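November, handheld gripper sessions, notebook 5
Clernness bench, afternoon

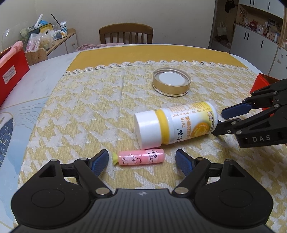 Two grippers, tabletop set. Pink tube between the near fingers, DHA bottle on its side behind it, gold lid farther back.

Started on the Zosden task list today. The job is tabletop pickup with a gripper in each hand, no arm anywhere in the loop. The pitch is that you do the task yourself, the recording gets turned into arm motion, and the policy picks up the habit. I have heard this pitch before, with a joystick in place of the handles, and I would like to see one held-out table before I get excited.

Things I don't trust yet:

People cheat. With the tool in my hand I fix a bad approach with my wrist before I even notice it was bad. An arm bolted to a bench doesn't have my shoulder or my hips. I leaned over the table more than once to get a better angle, and I doubt Olvera's retargeting step will complain about it. It should complain. I'd like it to flag any pose the arm can't reach, at record time, so we can redo the take while the table is still set.

Round things. The tube and the bottle are both lying down and both can roll. I keep bracing with one gripper and closing with the other, and the brace is the whole skill. If the training code treats the two hands as separate streams, we lose that. Need to check how Jinden pairs the timestamps. Their readme says "synced" and leaves it there.

Background. White marbled table on one side, yellow and white houndstooth cloth on the other, shelves full of ornaments at the back. Fine for variety. But if every take with this bottle has this cloth under it, the policy may well learn the cloth. Swap cloths between blocks, and write down which one.

The plan calls for 3000 demos across all tables. I would take 100 careful ones with the failed grasps kept in over 3000 where the operator has quietly trimmed every fumble. Said so in the group channel and got a thumbs up — not the same as a yes.

Lid is next. It lies flat and I expect the fingers will want to slide over the rim. Try a pinch across the diameter first, then a push to the table edge, and label them as different tasks. Last time both went in under "pick lid" and the model averaged them into a poke.

To do before the next block:
Ask for raw finger width in the log, not only open/closed
Block of 33 takes, same objects, feet taped to one spot on the floor
Replay the first 5 on the real arm before recording any more

If the replays miss, I'm stopping the block there.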